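Household chores in simulation – is anyone past the demo stage?
Forum: Home and Shop Automation

kuruc_bench
Posted 23 December 2019

I run a small cabinet shop and I keep reading that a machine will be doing our sweeping and parts sorting soon. I don't believe it, but I'd like to hear from people who work on this. At home the list is dusting frames, wiping windows, watering plants and shutting doors. Which of those can a machine do today, start to finish, with no person standing by?

Ljubica Berisha
In a simulator, some. In a house, close to none. We test ours in a virtual apartment before anything touches hardware. Marble walls, a desert print in a thin black frame, a wood-framed window lower down.
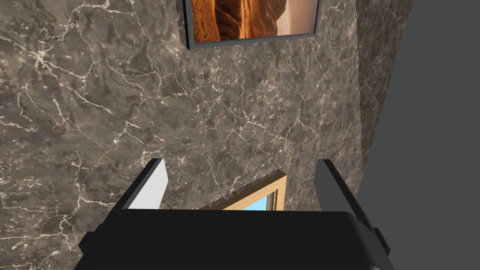
Wiping glass sounds easy until you have to hold steady pressure near a frame. Our window task finished 18 times out of 558 last month, and I would not call those 18 clean. The dusting task is worse and we have shelved it until spring.

planer_dan
18 out of 558 is a failure. I'd fire a summer kid for that.

Ljubica Berisha
A summer kid doesn't start from zero. The number in November was 2.

planer_dan
OK, but that's still in software. What does a marble wall in a computer tell you about my shop? I have sawdust on everything and an extension cord across the aisle.

Zuzana Beneš
Dan has a point about the cord. Cables are miserable to simulate. I disagree about the rest. Most of what goes wrong in a home is getting the arms to the right place without hitting something on the way. You can learn a lot about that in software. I use the same apartment with the two-arm model. The hallway is where I spend my time: open door on one side, wall on the other, plant on the floor.

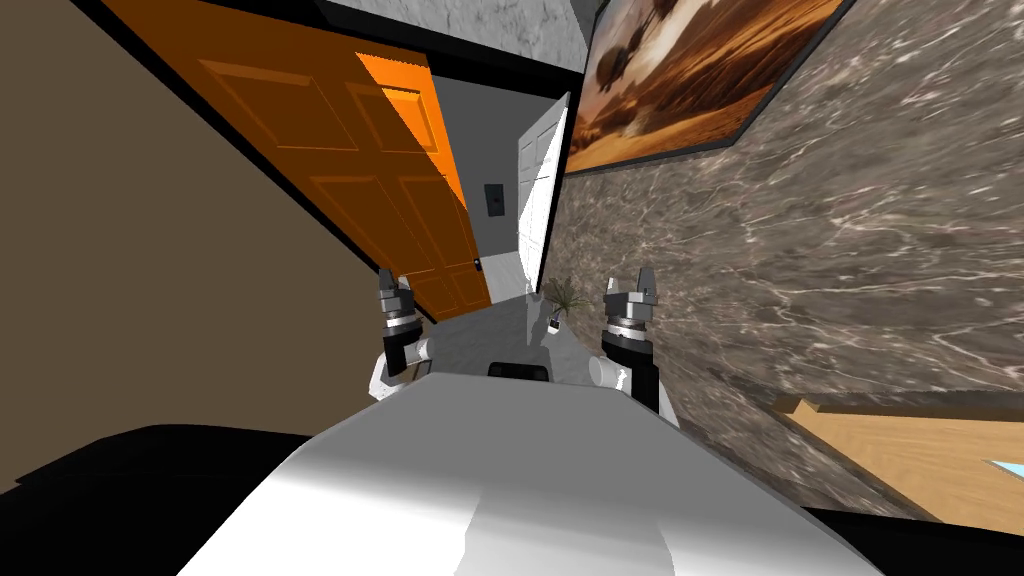

Both grippers open at the hallway, plant on the floor between them.

The job is to pick up the plant and set it down past the far door. A person wouldn't think about it. The planner wants to swing an elbow into the orange door.

kuruc_bench
Does it know the pot from the leaves?

Zuzana Beneš
It is told where the pot is. Finding it from the camera is a separate job and we haven't joined the two yet.

Jandby
So somebody gives it the answer first. People should say that up front when they post videos.

Zuzana Beneš
Agreed. I just did.

cimeck_user
Shop side: we have a Cimeck cell loading blanks at the Zustthorpe plant. It runs up to 8 hours without a stop. Same blank, same fixture, all day. Change the blank and a tech spends a morning on it.

planer_dan
That I'd pay for. It isn't a chore though, it's a fixture with a motor.

kuruc_bench
Then the broom stays with us for now. Cimeck user, what does the tech change when the blank changes – just the fingers, or the program too?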